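Report on the Visit to the Solheim Laboratory, Piststead

Members of the Safe Practice Working Group visited the Solheim laboratory in June to see how its draft code for two-armed robot cells is applied in daily work. The code runs to 43 clauses, 9 of which deal with sharp or breakable items.

Staff took us first to the kitchenware cell. Tasks involving blades must be carried out inside the enclosure, with both arms fixed to the front rail and all personnel behind the marked line. 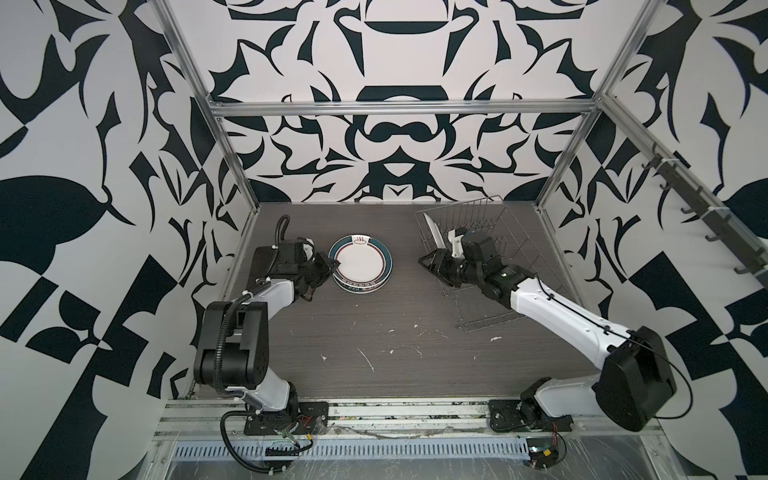 Photo: Solheim laboratory, Piststead

One arm was at the rim of the plate stack while the other held a knife at the corner of the dish rack. The group discussed clause 2 – separation of the arms' working areas – at some length, and asked that blade direction be recorded for each task.

Cable routing and housekeeping along the front rail were also raised. The draft calls for a check at the start of every shift, and members favoured a written log similar to the one kept at Skokville. Some 2,000 task records are held at the Piststead site.

Comments on the draft should be sent to the Enen office.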